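Tabletop Tidy: Where Do Small Things Go On A Shared Work Surface?
Project report, Savvas Tsolakis
2018-02-28 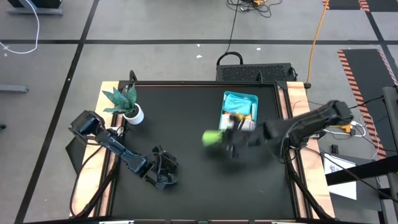 The question I started with was pretty simple. Give someone a plain dark work table and a pile of small stuff, and does a tray help them tidy it, or does the tray just become the new pile? My own desk says the second. But that's one desk.

Background

I read two things for this. One was the Deltstead housing handout on shared study rooms, which says to put out "a tray or shallow bin per table" and gives no reason at all. The other was a class reading on sorting tasks. Not much on trays. Mostly on drawers.

So no real prediction to test. I wrote down a guess anyway before starting – trays help with the first few items and then stop helping.

Setup

Black table top with a light wood rail down the left side and another down the right. The rails turned out to matter more than I expected (see Results). On the table: a turquoise plastic tray, a light-blue cloth folded up, a potted plant in a small white pot, and small items in mixed colors. Yellow, white, orange, one bright green one. I wanted colors that show up on black so I could check the layout quickly between rounds.

The plant stays on the table the whole time, up by the left corner. It's the kind with spiky leaves in a rosette. First version of the plan had no plant, but Navarrete (my lab section lead) said real tables always have one thing that isn't part of the mess and doesn't get moved. Good point, kept it.

Method

30 rounds. Each round starts with the small items scattered and ends when they're all put away or when time is up. Time limit was 64 seconds. The cloth had to end up folded and in the tray, upper half. Everything else, free choice.

Three conditions:
Tray in the upper center of the table
Tray near the front edge
No tray, just the table

Ten rounds each, order shuffled. I noted finish time and where things ended up, with a quick sketch. The sketches are bad, sorry. They're in the Etden folder if anyone wants them.

Results

Tray in the upper center was best. Rounds ended sooner and the small items mostly clustered at the bottom of the tray, below the cloth. I think the cloth does this. It takes up the top half so the small things all get pushed to the near side.

Tray near the front – worse. It gets in the way of whatever is behind it. 11 rounds in total ran out of time and most of those were front tray or no tray.

No tray was strange. Things ended up lined against the wood rails. An edge is an edge I guess. Should of measured how far from the rail but I only thought of it after.

Cloth was the slowest single item in every condition. Folding takes time, and a half fold doesn't count under my rules. If I dropped the cloth the whole comparison might look different.

Problems

Green item is very easy to see so it tended to go first. Not a fair pick order. Next time all one color, or at least no bright green.

Only one tray size. Zornus sells the same shape deeper but I didn't get to it before the deadline.

Floor cables. There's an orange extension cord coming up to the top right corner of the table and other cords further back. Didn't affect the timing, but I'd route them diffrently if the table gets moved.

Also my scoring of "put away" changed a little around round six. I went back and rescored the early ones with the later rule.

What I'd do next

Two trays, one for cloth and one for small stuff. Try the tray with dividers. Move the plant to the middle and see if people work around it or if the whole layout shifts to one side.

Word limit is 2,000 and I'm well under, but the timing table still needs to be typed up from my notes. Will attach it to the final version with the corrected sketches.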